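Kitchen trash bags keep sliding down into the can, what are you all using?
Started by dodetti, 36 replies, page 1
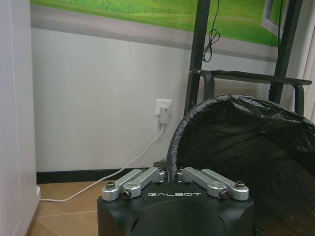 black liner in the bin

dodetti wrote:
OK so I am losing my mind a little. Moved in April, new kitchen, new can, and every single bag slides down the inside the second anything heavier than a paper towel goes in. Coffee grounds are the worst. Then you're fishing around in there with your sleeve rolled up. Tried clips, tried a big rubber band, tried tying a knot in the corner. Can is 11 gallons, bags say 13. What am I doing wrong

Nekness wrote:
13 in an 11 should be fine. Is it drawstring or flap tie? Drawstring you pull the string snug UNDER the rim on the outside, not over the top. Big difference.

dodetti wrote:
flap tie. the cheap roll from the warehouse store, 90 count

Nekness wrote:
Well there you go

old_mop wrote:
Disagree, flap ties are fine and half the price. I've used them forever. Problem is air. You put the bag in, air gets trapped underneath, bag sits puffed up like a balloon, then you drop something heavy in and the whole thing gets yanked down. Drill two small holes near the bottom of the can. Quarter inch. Done.

kelly in the valley wrote:
do NOT drill holes in the bottom unless you like bin juice on your floor

old_mop wrote:
Near the bottom. On the side. I said near. Three inches up and you'll never see a drop.

kelly in the valley wrote:
I've had a bag leak more than three inches. chicken week. we don't talk about it

Filip wrote:
Put the holes up high then, right under the rim. Air still gets out if you push the bag down slow. Mine has them from the factory and that's where they are.

old_mop wrote:
High holes do nothing once the bag is seated. Also when you pull a full bag out the suction is at the BOTTOM. That's the whole point. You're lifting a full bag against a vacuum and it rips.

Filip wrote:
Never had one rip. Maybe take it out before it weighs as much as a dog

dodetti wrote:
ok ok. not drilling yet, I rent and the can came with the place. anybody have a no holes version

Nekness wrote:
Strip of cord down the inside of the can before the bag goes in. Hang it over the rim so it goes all the way to the bottom. Leaves a little channel for the air. Looks dumb, works.

Ellow wrote:
I use a pool noodle cut to fit over the rim, slit down one side. Grips the bag like crazy. My mother in law hates it. Lid won't close though so only good for an open can

pantrymoth wrote:
Lid is non negotiable here, fruit flies. I do the twist thing, gather the extra plastic on one side, twist, tuck it back under itself. Takes five seconds. Bag has to be black or you see the ugly knot, I mean you see it anyway but less

kelly in the valley wrote:
black bags in the kitchen?? I thought those were for the yard. white for indoors so you can see if you tossed a fork

pantrymoth wrote:
I'd rather lose the fork than look at the trash. Black is usually thicker too

Nekness wrote:
Color has nothing to do with thickness, look at the mil number on the box. .9 is decent for a kitchen. Plenty of black ones are thin as tissue.

Valentin Trummer wrote:
Retired from hotel housekeeping, 729 rooms, so I have lined a can or two. The bag is too small for your rim, doesnt matter what the gallons say. Gallons is volume. Measure around the outside of the rim, halve it, and the flat width of the bag should be an inch or so under that. Too loose slides, too tight splits. We folded at least four inches over the edge. And store the spares in the bottom of the can under the liner, saves a walk.

old_mop wrote:
Spares in the bottom get gross the first time one leaks. Agree on the rest.

Valentin Trummer wrote:
Then they are in a zip bag. We managed.

dodetti wrote:
just measured. rim is 52 around so half is 26. bags are 24 wide. so they should be snug?? but they still slide

Filip wrote:
24 on a 26 is more than snug. How much are you folding over

dodetti wrote:
like an inch. maybe less on the back side where the hinge is

Nekness wrote:
Oh my god

kelly in the valley wrote:
FOUR INCHES he said four inches

dodetti wrote:
ok well if I fold four over it doesn't reach the bottom of the can, it hangs there. can is pretty tall

Valentin Trummer wrote:
Then you want a taller bag, same width. Or put a folded newspaper in the bottom so there is something for it to sit on. Hanging is what pulls it down.

old_mop wrote:
Still say drill it.

dodetti wrote:
going with the newspaper tonight, will report back. still have most of this roll to get thru

Page 1 of 2 Next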